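Tablecloth

A tablecloth is a cloth laid over a table, either to protect the surface or to decorate it. Most are rectangular, square, round or oval, and are cut so that some of the fabric hangs over the sides. The hanging part is called the drop. Tablecloths are used in homes, restaurants, churches and halls, and range from plain white linen to printed cotton and wipe-clean plastic.

History

Cloths have been spread on tables in Europe since ancient times, although for long periods they were found mainly in wealthy households. In the Middle Ages a large white cloth was a mark of rank, and diners often wiped their hands on the overhanging part. Separate napkins later took over this use.

Linen was the usual material for fine cloths. Damask, in which the pattern is made by the weave and shows as a contrast between shiny and dull areas, became the standard for formal dining. Flax was grown and spun in many parts of northern Europe, and towns with good water and open fields for bleaching often became centres of the trade.

Cheaper printed cotton spread during the nineteenth century as roller printing made it possible to repeat a coloured pattern over long lengths of fabric. Oilcloth, made by coating a woven base with linseed oil, was common in kitchens over the same period. It was largely replaced in the twentieth century by vinyl-coated cloth, which is still often sold as oilcloth.

Materials

Linen is strong and absorbent but creases easily. Cotton is softer, cheaper and simpler to iron. Polyester and polyester-cotton blends dry quickly and hold their colour through many washes, and are widely used by caterers for this reason. Vinyl and acrylic-coated cloths can be wiped down and are often sold by the metre from a roll.

Lace and crochet cloths are usually laid over a plain cloth of another colour so that the pattern shows. A thick felt or quilted undercloth, known as a silence cloth, may be placed beneath any of these to protect the table and deaden the noise of plates.

Patterns

White remains the usual choice for formal meals. Checks, stripes and borders are common on everyday cloths, and seasonal designs are sold for Christmas and Easter. Floral prints are among the most widespread of all. They may be scattered over the whole cloth or arranged as a border round a plain centre, and large blooms are often outlined in a darker shade to make them stand out from the ground colour.

Pattern books are an important source for the study of printed cloths. One held at Tradcombe, from a printworks that supplied shops across the south-west, contains 146 floral designs, 11 of them in more than one colouring. The textile writer Gráinne Costello has noted that pale blue grounds appear late in the book and soon outnumber the creams and greens before them. She links the change to a fashion for painted kitchen furniture - a view that has not been accepted by all writers on the subject.
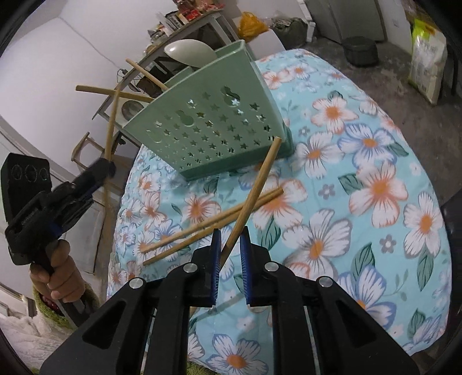

Sizes and drop

The size needed is found by measuring the table and adding the drop twice, once for each side. For everyday use the drop is commonly between 15 and 30 centimetres, so that the edge hangs clear of the lap. Formal cloths hang lower, and those used on buffet tables usually reach the floor.

Round tables may be covered with a round or a square cloth. A square one hangs lowest at the four corners. Very long tables are often covered with 2 or more cloths, overlapped so that the join faces away from the door.

Care

Spills are best blotted at once, then rinsed from the back of the fabric. Wax is left to harden and scraped off, and what remains is drawn out with a warm iron and brown paper. Linen is easiest to iron while slightly damp. Cloths kept for occasional use may be rolled on a tube, as repeated folding along the same lines weakens the threads.

Collections

Many museums of rural life hold household cloths, though few have them on permanent display. The textile store at Sastidholm has about 470, most of them given by local families. The smaller Tehrani collection is limited to block-printed cottons and may be seen by appointment.

See also

Damask
Napkin
Oilcloth
Place mat
Table runner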